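米色布艺转角沙发，用了一阵子，说说头枕、扶手和怎么收拾

发表于 家居生活 › 客厅 › 沙发与软装
楼主：窗边第三格
2021-06-18

去年9月搬的家，客厅不大，挑沙发挑了很久，最后买了一套米色布艺的转角款，带贵妃位。型号名叫 Dovden，在一家叫 Pretorius 的小店订的，等了挺长时间才送到。当时在版里问过浅色布沙发好不好打理，好几位回了我，答应过用一阵子回来写写，一直拖到现在。

先说坐感。坐垫偏软，坐深比我们原来那套大，我身高一般，坐到底脚就有点悬，所以腰后面要垫个抱枕。家里高个子的人坐着正好。贵妃位是我用得最多的地方，午睡够了，躺下去腿能伸直。

再说头枕。这套的头枕是竖起来的，比靠背高出一截，看电视的时候后脑勺有地方靠。这是我当初选它的主要理由，原来那套靠背矮，看完一部片子脖子酸得不行。缺点也有，头枕立着的时候沙发显得大，客厅小的话会觉得堵。我婆婆来了第一句话就是怎么这么高。

扶手是圆滚滚的一条，软的，当枕头躺刚好，当扶手用偏低。上面放东西不稳，别指望它当小桌子。

面料是浅米色，有一点点纹理，掉根头发上去很明显。皱是一定会皱的，坐过就有印子，我每天晚上拍一拍，第二天早上又那样。受不了褶子的人别买布的。

收拾方面目前是这样：
每周吸一次尘，缝里用扁吸头。
抱枕套拆下来机洗，冷水，装洗衣袋，不烘。
沙发大面没有拆洗过，只局部擦过几次。

想问两件事。一是扶手那头要不要铺东西，我现在随手搭一块布，天天往下滑。二是头枕跟坐垫接着的地方容易积灰，有没有好办法。

------

2楼 阿布不怕猫

终于等到你回来写了。我也是米色，比你早买半年。布一定要铺，尤其是扶手，手上有汗有护手霜，头天看不出来，一个夏天过去就能看出颜色不一样。我扶手内侧已经比外侧深了一个色号，擦不回去。

滑的问题，我试过好几种，最后是把布的一头塞进扶手和坐垫之间的缝，塞深一点，再往里面塞一根卷紧的泡沫条压住。网上卖的那种塑料防滑条也行，就是坐下去会硌。

------

3楼 Romeck旧木

不同意楼上。沙发买回来是坐的，天天铺着块布，等于花钱买了浅色沙发再把它遮起来。我家那套浅灰的什么都没铺，三年了，该脏的地方脏一点，请人上门洗一次就回来了。

我上次洗是按座算钱，每座70，转角的按多一座算。一年洗一次，比买各种盖布、防滑垫、夹子省心。

------

4楼 阿布不怕猫

回复3楼：浅灰和米色不一样，浅灰耐脏得多。而且上门洗也看师傅，我那次洗完两天没干透，坐垫里面有味道，开着风扇吹了很久。洗完还留了一圈水印，后来是整块坐垫重新打湿才弄匀的。

------

5楼 Romeck旧木

水印是抽水没抽干净，跟布没关系。叫人之前问清楚是不是用抽洗机，只拿刷子刷的不要叫。

------

6楼 莱阳一棵葱

我关心价钱。楼主这套多少？我在看一套差不多的，店里开口就说活动最后一天，听了三回了。

------

7楼 窗边第三格（楼主）

回6楼：沙发本身的价格我就不写了，每家店不一样，我订的时候还换了面料。能说的是抱枕和盖布另外买的，抱枕套加芯一共花了200，盖布更便宜。送货上楼的费用要先问，我们楼电梯小，贵妃位那一截是拆了脚才进去的。

回2楼：塞缝的办法今晚试。泡沫条我家没有，先拿卷起来的旧毛巾代替。

回3楼：我不反对洗，不过第一年就想先省着点。家里有人喜欢在沙发上喝东西，说了也没用。

------

8楼 Zodwa Msimang

头枕接缝积灰，我的做法是先把头枕往前扳，用软毛刷从中间往两边扫，扫到缝口再吸。直接拿吸尘器怼上去，灰会往里跑。刷子用化妆刷那种大号的最合适，硬毛刷会把布刷起毛。

头枕要是能拔出来的，两三个月拔一次，底下的东西你看了会惊讶。我家找出过两支笔和一个耳塞。

------

9楼 窗边第三格（楼主）

回8楼：谢谢。我这个头枕下面有个小布拉襻，装的时候师傅没讲，我也没敢用力拽。你们家的有吗？

------

10楼 Zodwa Msimang

我家的没有拉襻，是两根铁脚插进去的。你那个不清楚，先别硬拽，问一下店里。缝线崩了返修很麻烦，我表姐那套返修来回等了一个多月。

------

11楼 小满过后

家里有小孩的来说两句。米色我们坚持了不到一年就投降了。饼干渣、酸奶、水彩笔，每样都来过。酸奶要马上处理，先用勺子刮，再用冷水拧干的布按，千万别来回擦，一擦就进去了。

水彩笔看牌子，能水洗的那种按几次就淡了，油性的就认命。我们现在整套都罩着，深绿色的罩子，丑是丑，但是大家都敢坐了。

------

12楼 Romeck旧木

11楼这个情况我承认要罩。有小孩和没小孩是两回事。

------

13楼 柜门关不严

我说下扶手放东西的事。沙发扶手要是圆的、软的，遥控器放上去迟早掉进缝里，我家一年掉了无数次。后来买了一个挂在扶手上的布袋子，两头有配重，遥控器、眼镜、充电线都在里面。样子一般，但确实再没找过遥控器。

杯子就更不要放沙发上了，旁边放个小边几，高度跟扶手差不多的。我买的是 Toltia 那款铁的，底座能插到沙发下面，桌面正好伸到坐垫上方。

------

14楼 莱阳一棵葱

布袋子我也用过，坐的时候胳膊老蹭到里面的眼镜，后来拿掉了。

------

15楼 柜门关不严

那是装太满了。我里面就放遥控器和一副眼镜。

------

16楼 Reshma Zwane

边几插到底下这种，先量沙发底离地多高。我没量就买，底座比沙发底高了一点点，插不进去，退货运费自己出的。楼主那套要是落地款，就别想这个了。

------

17楼 窗边第三格（楼主）

回13楼、16楼：我们这套有脚，但是不高，回头量一下。边几是想买的，现在遥控器就放扶手上，杯子经常随手搁坐垫上，我自己也这样，不光是家里别人。

昨晚试了塞旧毛巾。布塞进去以后坐着不怎么滑了，躺下去还是会带出来。可能是毛巾太软，压不住。

------

18楼 阿布不怕猫

毛巾不行，太软。要有点弹性又不塌的，泡沫条，或者游泳用的那种浮力棒切一段，很便宜。切得比缝短一点，两头不要露出来。

另外布的大小也有关系。小了挂不住，大了拖到坐垫上，人一坐就压着往下拽。我是量好扶手外侧到缝底的长度，多留一掌宽，裁了锁边。

------

19楼 东墙那把椅子

换个角度。楼主问铺什么，我觉得先看布的料子。纯棉的薄布滑，麻的好一点，背面有硅胶点的最不滑，但是硅胶点用久了可能会在浅色面料上留印，我家窗台垫就留过，沙发上我没敢试。绗缝的那种厚的也不太滑，夏天有点热。

花色随意。浅色沙发配什么都行，我个人不喜欢跟沙发同色，脏了看不出来就不会想起来去洗。

------

20楼 Romeck旧木

最后那句有道理。我见过一家整套米色，抱枕也米色，盖布也米色，主人说从来没洗过，因为看着不脏。

------

21楼 小满过后

笑，我婆家就是。

------

22楼 窗边第三格（楼主）

回19楼：我这块是白底印绿叶子的，带点灰花纹，脏了能看出来，洗过两次没掉色。抱枕倒是跟沙发同色，被你们一说今天就去拆了洗。

------

23楼 Lungile Tshabalala

想问抱枕芯用什么的。我买的棉芯，几个月就扁了，四个角空着，怎么拍都不起来。

------

24楼 东墙那把椅子

芯要买比套大一号的。套是45的就买50的芯，四个角才撑得起来。材料看预算，羽绒的软但是会塌，要天天拍；化纤的省事，一年换一次也不心疼。

------

25楼 Reshma Zwane

大一号这条我不完全同意。羽绒芯大一号没问题，化纤芯本来就鼓，再大一号硬邦邦的，垫腰反而顶。化纤的买同尺寸，克重选高的就行。

------

26楼 东墙那把椅子

垫腰的话确实。我说的是摆着好看的那种。

------

27楼 Lungile Tshabalala

明白了，我是垫腰用，那就同尺寸重一点的。谢谢两位。

------

28楼 莱阳一棵葱

再问楼主一句，头枕高的话，沙发靠墙放会不会顶到墙？我家客厅进深很紧，店里说可以贴墙。

------

29楼 窗边第三格（楼主）

看头枕往哪个方向动。我去店里的时候让他们把沙发推到墙边试过，建议你也这么做，别听嘴上说。另外窗台低的话，头枕会高过窗台，开窗够不着把手。我家客厅窗台不低，没这个问题，朋友家就碰上了，最后把沙发换到另一面墙。

------

30楼 柜门关不严

补充一个，量尺寸的时候在地上贴纸胶带，把沙发的外轮廓贴出来，走两天。我家就是贴完发现去阳台要侧着身子过，赶紧换了小一号的贵妃位。

------

31楼 莱阳一棵葱

胶带这个好，周末就去贴。

------

32楼 Anel Gumede

看了一圈，说下局部擦洗。浅色布别拿有颜色的毛巾擦，我用过一条新的蓝毛巾，染了一小片，后来反复按了好多遍才淡下去。用白的旧棉布最稳。清洁剂先在沙发背面或者底下不显眼的地方试，等干了再看。

还有，不要只擦脏的那一个点，干了会有一圈边。擦的时候往外带开，越往外越轻，一直带到接缝的地方收住。

------

33楼 Romeck旧木

这条跟我师傅说的一样，收在接缝。

------

34楼 小满过后

咖啡呢？有没有人处理过？我们家罩子上的倒无所谓，车里座椅上那块一直没弄掉。

------

35楼 Anel Gumede

咖啡我用的是冷水加一点点白醋，按干，再换清水按。刚洒的能去掉，隔夜的会留淡黄。加了奶的麻烦些，还要再用一点洗洁精，最后清水要多按几遍，洗洁精没按干净以后更吸灰。

------

36楼 阿布不怕猫

洗洁精残留吸灰，这个我中过招。擦过的地方一个月后比旁边还黑。

------

37楼 窗边第三格（楼主）

汇报一下进度。浮力棒买到了，切了一段塞进去，比毛巾强很多。抱枕套洗完晾在阳台。拉襻的事打电话问了 Pretorius，接电话的小姑娘说要问师傅，让我等回复。

边几还没定，13楼说的那款桌面有点小，我想放杯子以外还能放本书。有没有人用过带矮边的那种，书不会滑下去的？

------

38楼 Saadet Aydoğan

用过带边的，书是不滑了，擦起来烦，边角那一圈老有水渍和渣。后来换成平的，上面放个托盘，托盘端走就能洗。

------

39楼 柜门关不严

同意托盘。我家托盘是竹的，杯子放上面也不会响。

------

40楼 窗边第三格（楼主）

那就平的加托盘。尺寸等量完沙发底再发上来，16楼提醒得及时，我差点昨晚就下单了。

另外扶手布最后没裁，舍不得剪，还是整块搭着，长的那头顺到坐垫上，躺的时候刚好垫着手。谁有锁边机的话，可以告诉我这种薄布要不要先烫一道再锁。抱枕洗完尺寸没缩，套回去还是四个角尖尖的，继续斜靠在高头枕那儿。 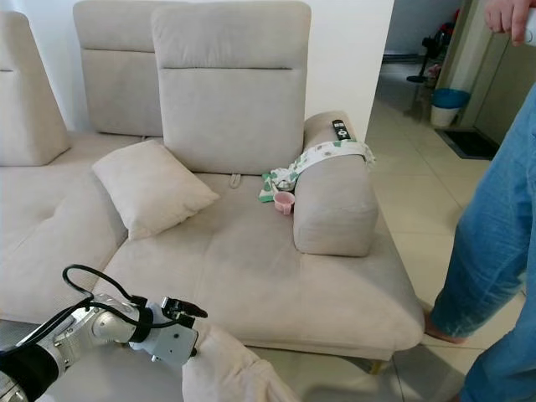

拉襻那边店里要是有回音，我接着在这层下面写。6楼的朋友贴完胶带也说一声，看看你家进深到底放不放得下贵妃位。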